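Robot Learning from Demonstration – Handout 4: Where the Examples Come From

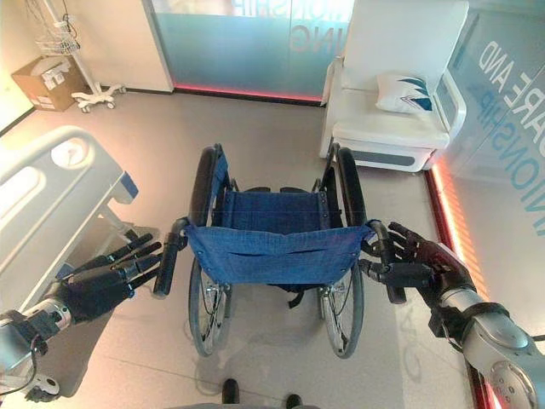 Fig. 1. Reaching for the push handles, head view. Neither hand has a grip yet.

Read this before the lab at Gresumside. The question for the session is what a demonstration teaches, and whether it is the thing we wrote on the label.

The Cokdale set has 360 episodes labeled "take hold of wheelchair and push." Of these, 242 were kept. The project notes say the rest were dropped for "poor quality" and leave it there. Be suspicious of that phrase. If poor quality means a missed handle, then the policy never sees a missed handle, and we shouldn't be surprised when it has no idea what to do after one.

Look at the chair in Fig. 1. It has its back to the robot and sits straight ahead, both handles in easy view. Now suppose most of the set starts this way. A model could do well by sending both hands to the same two spots in space every time, and the loss curve would look lovely. You would only find out by turning the chair.

Backgrounds are the same problem in a quieter form. There is a bed on one side, an armchair in the far corner, lettering on the glass and a red light strip along the floor. Any of these can serve as a landmark. I have yet to see a report on this kind of data that rules it out properly – a few random crops during training don't count.

On volume: people will tell you the cure is 1,000 episodes. Maybe. A thousand starts from one parking spot is still one parking spot. I would take a smaller set with the chair moved, turned and half folded, and with the failed grasps left in and marked as failures.

Terms used in lab
Episode: one recording, from start signal to stop signal.
Operator: the person driving the arms. Operators have habits, and the policy will copy them.
Held-out start: a chair position that appears in no training episode.

For the lab
Train Soliman (our baseline) on the kept episodes, then on all of them. Test both from 3 held-out starts. Iker will replay any episode side by side with your rollout; use it before you trust the success rate. Write down what you counted as a success, and do it before you run anything.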